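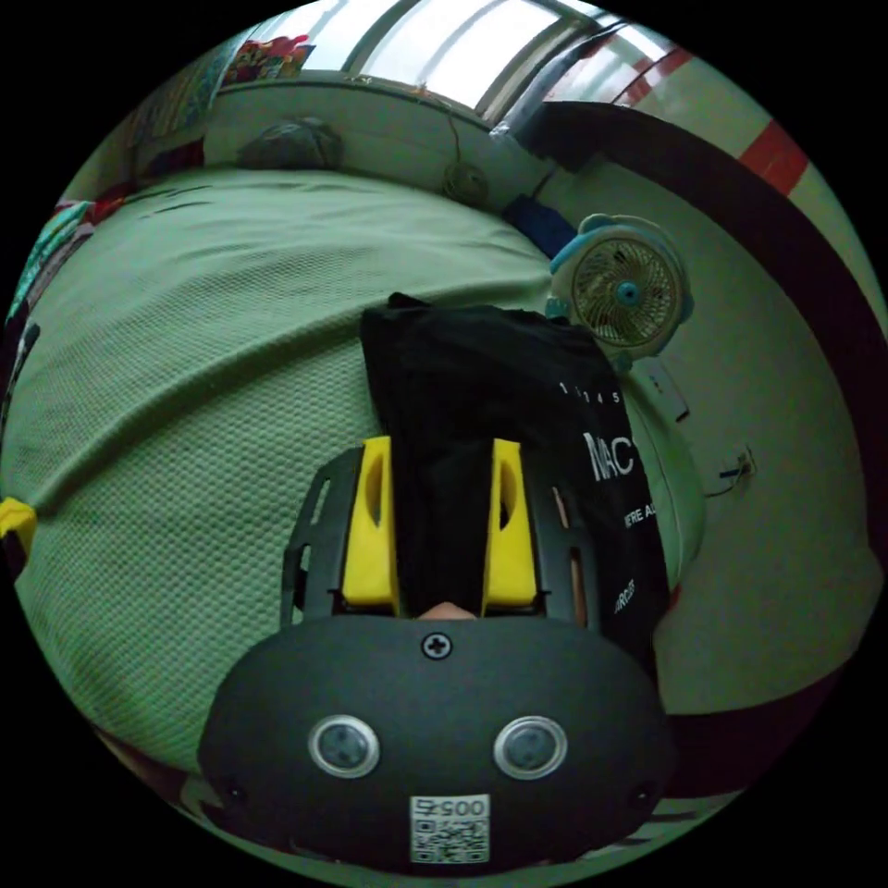
Handgreifer 00575, die gelben Finger an einem schwarzen Stoffstück mit weißem Aufdruck.

Seit der Umstellung auf Textilien schloss der linke Finger an einem unserer Handgreifer nicht mehr zuverlässig. Die Wegmessung meldete »geschlossen«, tatsächlich blieb ein Restspalt. Bei festen Objekten fällt so etwas kaum auf, bei gefaltetem Stoff rutscht die obere Lage durch. Von 185 Griffen waren 33 betroffen, fast alle nach längerem Betrieb.

Mein erster Verdacht war die Nullpunktkalibrierung in Grurance. Drei Tage Suche, kein Befund. Der Offset stimmte nach jedem Neustart und lief dann langsam weg -- immer in dieselbe Richtung. Software driftet selten so ordentlich.

Inês Paiva hat schließlich den Mechanismus zerlegt. Die Klemmschraube am Mitnehmer des linken Fingers war ohne Sicherungslack montiert und hatte sich um mehr als 18 Grad gelöst. Der Encoder sitzt auf der Antriebsseite und sieht davon nichts. Im Wartungsplan von Harkitz steht die Schraube nicht, die Teile kamen im Mai von Rullmont.

Maßnahmen bisher: Schraube gereinigt, mittelfest gesichert, Strichmarkierung über Kopf und Mitnehmer. Dazu eine Referenzfahrt gegen ein Lehrenblech vor jeder Serie. Liegt der gemessene Spalt außerhalb der Toleranz, wird die Aufnahme gesperrt.

Offen ist noch, ob die übrigen Greifer aus derselben Lieferung betroffen sind. Die Prüfung läuft, Ergebnisse trage ich hier nach.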